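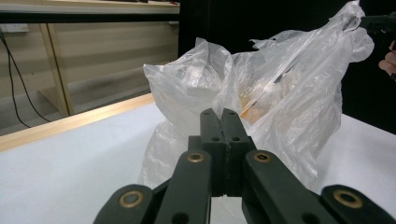 I was three hours into the drive to Trummont when the temperature needle started to climb, and I did what any sensible owner of an old roadster does. I turned the heater on full, rolled both windows down and talked to the dashboard in a soothing voice.

It was April, it was raining sideways, and my knees were being slowly roasted. But we made it! The needle settled just shy of the red, I pulled into the fairground with my hair stuck to my forehead, and the first person I met was Mekdes Mersha, who looked at the steam coming off my hood and said, "Oh good, another Heklow."

If you've never heard of the Heklow, you're in plenty of company. It was a small two-seater built by a small company that made small numbers of everything except promises. The entire production run came to 740 cars, all of them with the same four-cylinder engine, the same vague gearshift and the same habit of filling the passenger footwell with water. The spring meet at Trummont is the one weekend a year when you can see more than two in the same place. I counted 47 this time (I went around twice to be sure, in the rain, with a sandwich), and 40 of those had come under their own power. The rest arrived on trailers, and their owners got teased for it until dinner.

I bought mine nine years ago from a man who was very keen for me not to look underneath. It's a pale green that the factory called Lagoon and my sister calls hospital. I've replaced the clutch, the floor, most of the wiring and every piece of rubber I could reach, and I'd still tell you it's an original car if you caught me at the right moment.

Mekdes owns two of them. One is a lovely dark red thing that she drives to work, and the other is chassis number 58, which is about as early as you can get without knocking on the door of somebody who won't sell. She found it under a collapsed carport with a tree growing up past the rear bumper. It took her six years to get it on the road, and she let me drive it.
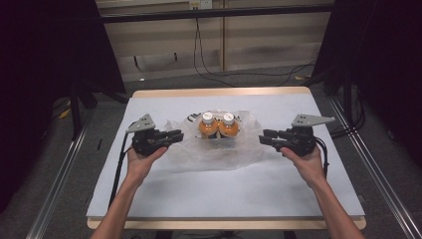 I should say that I was nervous. I'm fine with my own car because I know which noises are bad. Hers doesn't make any of them. The door shuts with a click, where mine needs a hip. The early cars have a thinner steering wheel and a shorter first gear, and they sit a little lower at the back, so you feel as if you're being poured down the road. We took the loop out past the reservoir and I got it up into fourth on the long straight, and I may have whooped.

"You're braking too early," said Mekdes.

I was braking for a bend that would have put my own car in a hedge, so I'll stand by that. She took over for the way back and didn't brake for it at all, as far as I could tell. The early Heklows have the lighter front end, and she trusts hers completely. I held on to the door pull, which in my car would have come off in my hand.

Back at the fairground the rain had eased off and the parts tables were open. This is where the real money goes. You come for one window winder and go home with a box of switches, a spare distributor and a hubcap you already have four of. Feven Berhe had the best table by a mile. She makes new door seals in her garage under the name Drikach, and they're better than anything the factory ever fitted. She also had the one thing I'd driven all that way for, a thermostat housing that wasn't cracked.

"Is that yours out there, the steamy one?" she asked, and knocked five dollars off.

I fitted it right there on the grass with a borrowed wrench from the owner of a Chacko sedan, who had wandered over from the next field. (The Chacko people have their meet the same weekend. They're friendly, their cars have roofs that work, and we try not to resent it.) Two bolts came out easily and the third put up a fight that cost me some skin, but by late afternoon I had it sealed up and full of fresh coolant.

We finished the day in the big tent with chili and far too much talk about carburetors. Mekdes wants a whole row of the first 58 cars at Trummont one day, or however many are left. She has leads on three of them. One is in a barn whose owner has stopped answering her letters, so she's moved on to sending him pie.

I drove home in the dark with the heater off and a wet left foot, and the needle stayed in the middle the whole way. I've ordered a set of Feven's door seals. I'm hoping to have them on before summer, but the right-hand door has to be rehung first, and I said that last year too.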